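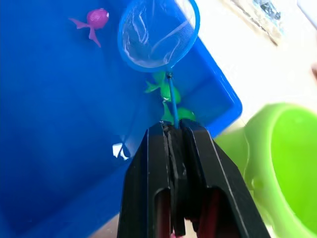 Home | Methods | Datasets | Tutorials | Contact

Training a scooping policy with a held net

1. Set the tub on a pale tabletop and stand the bucket outside its rim. Scatter the toys by hand before each episode.
2. Close the fingers on the net's handle and zero the wrist force reading.
3. Record 40 demonstrations, then check the wrist view. The hoop must stay visible — discard any episode where it leaves view for more than 15 frames.
4. Label each episode by target colour and train on the wrist view alone.

Kundwood, our baseline, was trained on 177 episodes. Mesh sag was not modelled. Ihor Boiko's notes cover grip slip along the handle.

Filed under: Manipulation, Tool use

We use cookies to analyse site traffic. Accept | Manage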